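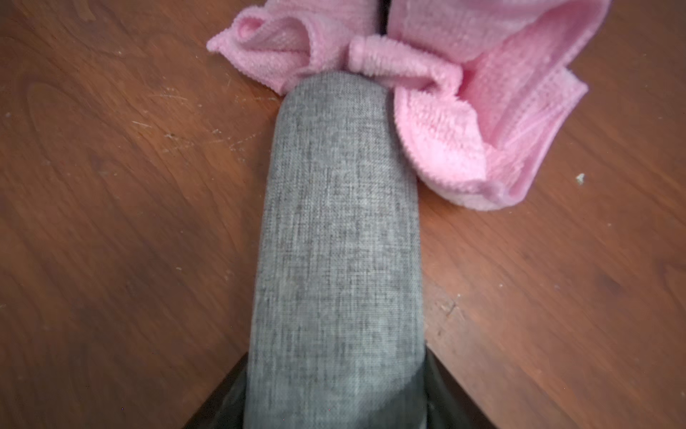 Fig. 20. Pink microfibre cloth, bunched, with looped edge.

4.3 Clearing the bench and folding the cloth

This section covers the small items kept on the bench: the toolbox, the pliers, the glasses cases and the cleaning cloth. Read section 4.2 (Calton storage labels) first if the toolbox is new.

1. Set the toolbox against the back wall with its front label facing you. Keep the lid closed until step 5.
2. Move the pliers clear of the cloth. Plush fabric snags on metal jaws.

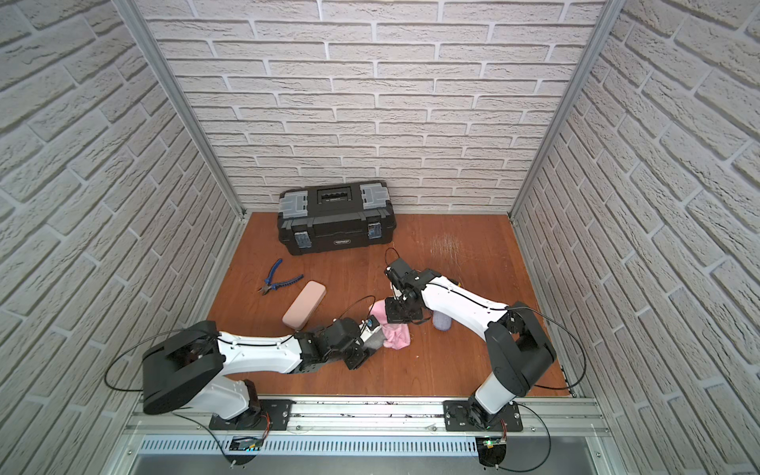
3. Check the glasses cases. Each must be shut before it is moved. Lay hard cases flat, side by side, with the long sides parallel.

Note: Bivuvitz inserts fit cases up to 20 cm long. Longer cases go on the bench shelf.
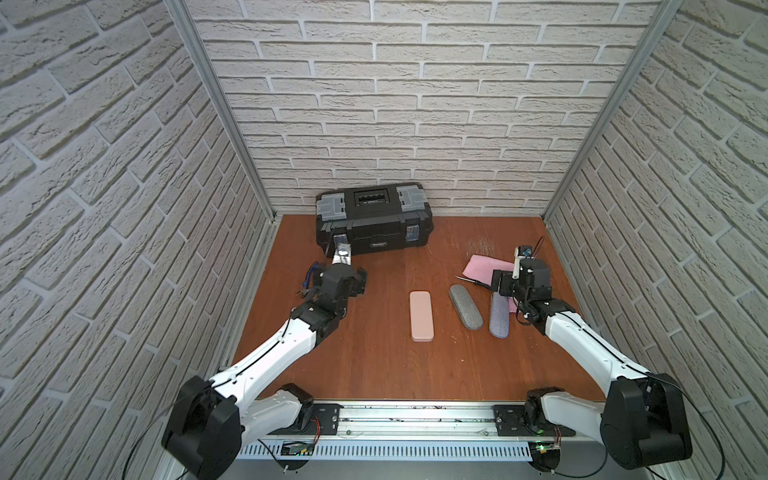
Fig. 21. Toolbox at the back, cases in the middle, cloth to the right.

4. Lift the cloth by one end and let the folds drop out. If a corner stays twisted, lay the cloth down and open it by hand. Do not pull on the edging.

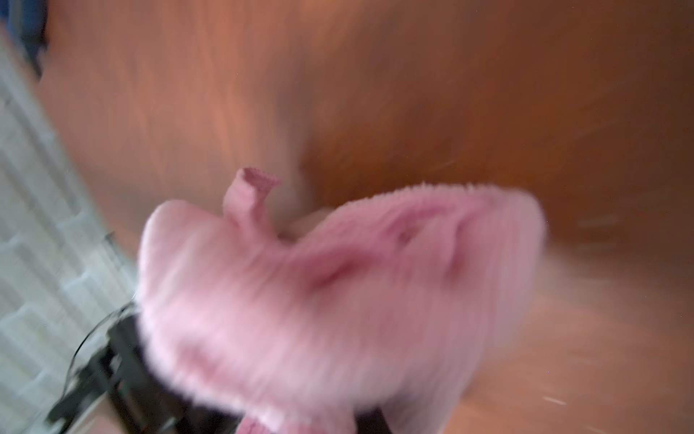
Shake once, away from the glasses cases, then spread the cloth flat with the plush side up. Fold in half, then in half again. The folded cloth should measure no more than 20 cm on its longest side.

5. Open the toolbox and put the pliers in the lower part, jaws closed. Close both front clips.

Caution: Do not store the cloth with tools. Grit caught in the pile will scratch lenses.

Washing: 40 °C, no softener. Dry flat. Replacement cloths are listed under Pasama part 98.

Revised February 15, 2024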